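Tarier Sequel Remains in Early Development, Studio Says

The studio behind the science fiction film Tarier has confirmed that a second installment is being written, but it has declined to set a release date. In an interview held at the Brisilau office on Monday, the film's producer said that a script is in its third draft.

"We have a story that we are satisfied with," the producer said. "The present draft runs long, and we expect to remove several scenes before it goes to the cast."

The first film opened on 207 screens and was later added to the Nimis streaming service. Asked whether the sequel would go directly to streaming, the producer said that the matter is still under discussion. "Our preference is a theatrical release, followed by Nimis. The contract allows for either."

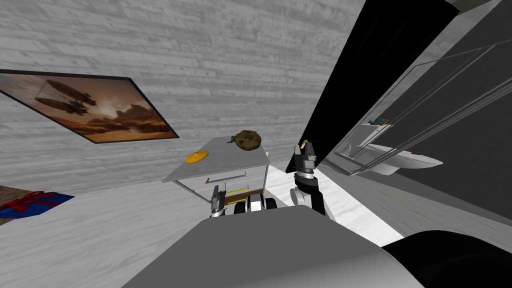 Desert artwork with two airships, above a white nightstand.

The new story is set in the year 2137, six years after the events of the first film. It will move much of the action to the port city of Bako, which was mentioned in the original but never shown. No recasting is planned for the lead roles.

The producer also addressed reports that the singing in the first film had been dubbed. "Two songs were performed by the actors. The third was recorded by a session vocalist, who is listed in the credits."

Filming is expected to take 70 days. Casting for the supporting roles will open in June.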